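# More demonstrations won't fix a thin set

Every few months somebody sends me a new figure and expects me to be impressed. The latest came from Enalthorpe, whose laundry pickup set now holds 3,738 demonstrations. Last August it held 1,913. The announcement treats the difference as progress, and I would like to see the argument for that.

I have no quarrel with learning from examples. A person guides the arm through a job, the wrist camera records it, and a model later tries to produce the same motions. What bothers me is how little anyone asks about the examples themselves. Dalia Ķēniņš, who labels recordings for a living, went through 753 of them and sorted them by room. She got 53 rooms. That sounds decent until you learn that most of the recordings came from a handful of those, and that the same operators did nearly all the work in them.

Operators get good. By the second afternoon they approach a shirt from the same side every time, at the same height, with the same small pause before closing the fingers. Their recordings are clean and fast, and they are close to copies of one another.

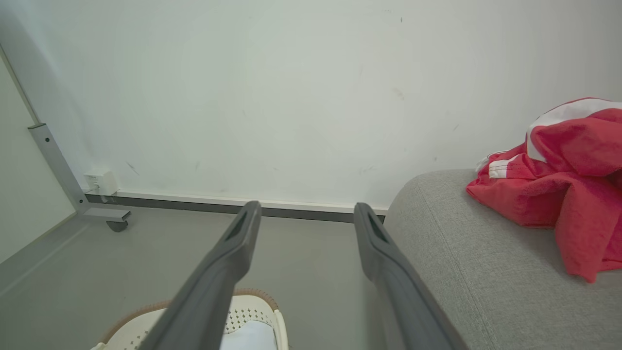
A home has a red garment, probably a jacket, bunched up on a gray sofa, a basket on the floor, and a wall somebody has scuffed. I'm glad when a set includes that much. But a sofa and a basket can become a stage set too, if the jacket gets tossed in the same spot for a week. The camera at the wrist sees very little of a room to begin with. Change the sofa and I suspect a good part of what the model "knows" goes with it.

Amerley Darko, who ran collection for the Narodora project, disagrees with me. Her view is that volume comes first and variety follows, since you can't run a crew through new homes until they can work the equipment in one. Fair enough. I asked her when the switch to new homes usually happens. She said it depends on the budget, and I think we both heard the answer in that.

The failures worry me more. Most teams I've talked to throw out any attempt where the cloth slips. So the model studies a world in which cloth never slips, and then we act surprised when it has no idea what to do with a dropped sleeve.

If Enalthorpe wants to impress me, it can publish how many homes, how many operators and how many botched grasps it kept. I'd read that before I read another total.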